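Wednesday, sim bench, Mutcombe kitchen set

Picking up from Adel's note about the microwave task. The success rate on the mug-to-microwave run fell off after we merged the new appliance assets, and the log says "door handle collision, episode aborted" over and over. Batch was 500 episodes. Nothing changed in the policy between the good batch and this one, same checkpoint, same seeds file.

First thing I checked was the controller, and that cost me the morning. Gains are what they were. Joint limits are what they were. Wael swapped the solver step back to the old value on his machine and got the same aborts, so the step is off the list. Please don't go back to it.

Second thing was the grasp offset table. Siham had edited it for the Bodex drawer task and I suspected the edit had leaked into ours. It hadn't. The file has a per-task block and the microwave block is untouched.

After lunch I stopped reading logs and replayed failed episodes one step at a time from the wrist view, with the collision shapes turned off so I was looking at the visual meshes only.

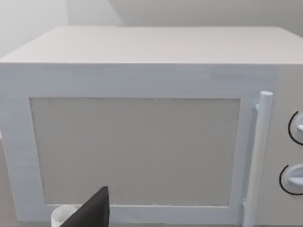

The fault is in the collision mesh for the door handle. When the asset was re-exported, the convex decomposition step merged the handle with the door panel and made one solid block of the two. On the visual mesh the handle is a separate upright cylinder held off the door by two short brackets, with a gap behind it, and the policy reaches for that gap because it was trained on an asset that had one. In physics the gap is filled. The finger goes in, hits a block it can't see, the contact force spikes to the limit and the safety check ends the episode. The check is doing its job.

Confirmed by turning the collision shapes back on. Hull runs flush from the door face to the outer side of the handle, top to bottom.

Fix, in order:
Split the handle into its own body before decomposition.
Keep the brackets as two small boxes.
Re-export, reload, rerun the same seeds.

Did the first two by hand in the asset file. Lamai is going to put the split into the export script so it happens to every appliance with a standoff handle. The Fahmy oven and both fridges went through the same export and nobody should trust numbers from them until they are redone.

Reran a short set of 32 before going home. 29 opened the door. The other three are a different problem: the finger gets to the handle, closes late and slides down it. I want Amr to look at the friction value, which I think came in as the default when the body was split and I didn't set it again. No handle aborts in the set.

One thing that matters outside the sim. Adel was about to raise the force limit to get past the aborts. I asked him to leave it alone and he has. The same config file is read by the real arm on the Bruvanel bench, and a higher limit there would mean the arm pushing harder on a real door before it stops. We should split that file so a sim setting can't reach the hardware. I've written it up as its own ticket and put Siham on it with me.

To do:
- friction on the new handle body (Amr)
- export script (Lamai)
- overlay check of visual against collision mesh, run on every asset at merge
- full batch again once friction is set, 700 this time so we cover the added start poses
- mark the February results for the microwave task as bad in the shared sheet

Replays are in my folder under handle_gap. Don't delete the failed ones, I still want the force traces.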